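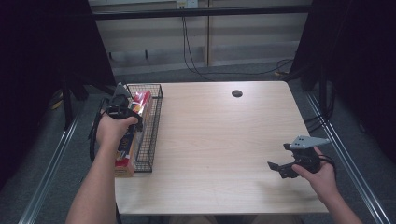
Participants wanted: hand-held gripper comparison, Costton site

Posted 2/16/26

We have read plenty of claims that one pair of fingers will pick up anything you put in front of it. We don't believe them, and we would like people who don't believe them either to come and spend a few hours proving us right or wrong.

Bolleden is comparing 4 sets of jaws on the same hand-held body, one in each hand. You will move boxed goods in and out of wire baskets, set them on a table, and do it again. Then we change the jaws and you repeat the whole thing. It is dull work. If you get bored easily, please don't apply.

What we want to know is where each set fails. Does a long box twist when it is held near one end? Do the jaws catch on the mesh? Does your wrist give up before the gripper does? Suppliers' own numbers don't cover this, and Udeo, our earlier in-house trial, didn't either. It used 10 people who had all helped build the thing. Their scores were lovely and we have thrown them out.

Who we need

Adults with normal use of both hands. Left-handers especially, as we had one last time. No robotics background needed, and if you work for a gripper maker we can't take you. You should be willing to say "this one is bad" to the person who chose it.

What it involves

Two sessions on separate days, with a break whenever you ask for one. The cameras are aimed at the table and your hands. Recordings stay with the project, and you can withdraw yours until the end of February. Shirts with loose cuffs are a nuisance, so bring short sleeves.

Pay is by the session, the same whether you finish or stop early. We don't pay bonuses for speed — people rush, and then we learn nothing about grip.

There are 41 places and 11 are taken. Write to Jana Reinholz at the Durán building front desk with your name, which hand you write with, and the days you can't do. Questions about the grippers themselves go to Benjamín Ulloa. He picked two of the four sets and will try to talk you into liking them.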